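Irkholm Ice Hockey: Season Ticket and Match Night FAQ

Print this page | E-mail this page

Answers by Bienvenido Policarpio, supporters' page

The club has its own questions page, which reads as if it was written by the person selling the tickets. These are the questions that reach me, with the answers I would want before handing over any money.

Is the season ticket worth it?

It depends how many games you will really go to. The ticket covers 22 home games. People buy it in June thinking they will be at all of them, and by the dark end of winter a good part of the lower stand is empty plastic. If you expect to miss more than 6, pay at the gate. The "saving" printed on the leaflet assumes you never catch a cold.

Does it cover cup and play-off games?

Cup games, no. Play-offs, also no, although you get first pick of your own seat. I have never seen the value in that, as the play-off games rarely sell out.

What does "priority access" mean?

You may use the side door by the skate hire. It opens at the same time as the main doors. Draw your own conclusions.

Are the new Prultex sticks why we are scoring more?

I doubt it. We scored more in the first few weeks last season too, against the same weaker sides, using the old sticks. Ask me again once we have been to Bautista twice and come home with something.

Why does the coach pull the goalie so early?

He says the numbers support it. They may well do over hundreds of games in a big league. I am less sure they say much about a side with one dependable faceoff man, who is often the one sitting in the box. Going a man up with three minutes left only helps if you win the puck.

Is the power play as good as the club says?

The figure they quote is 20 per cent, and it is correct. It also leaves out the short-handed goals we let in, which a fair count would take off. Watch the second unit for a couple of games and see whether you still feel like boasting.

Can I bring my own food?

The rule says no. Bags are looked at on the way in, and how closely depends on who is doing the looking. Flasks of tea seem to get through. Glass does not. 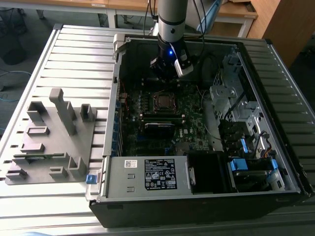

Will the Bevent shot tracker settle any arguments?

We are told it will give us shot speed, ice time and something called a danger rating for every attempt. I have asked how the danger rating is worked out and got a brochure back. It is easy to be won over by kit. A robot arm reaching down into an open Dell desktop, blue light glowing on its gripper, looks clever before you know a single thing about what it is for, and I would put a danger rating in much the same class. Show me how it was worked out, then show me a season of it next to the real goals.

Can I get a refund if a game is called off?

You get entry to the rearranged game. If you can't make the new date, tough luck. Write in anyway, and keep a copy of what you send.

Who do I complain to?

The ticket office, in writing. Replies are slow and tend to thank you for your passion.

Related items
Away travel to Bautista: coach times and parking
How plus-minus misleads you
Junior skating sessions: what is included
Last season's penalty minutes, game by game

This site uses cookies to remember your settings and count visits. By carrying on you agree to their use. Accept | Manage cookies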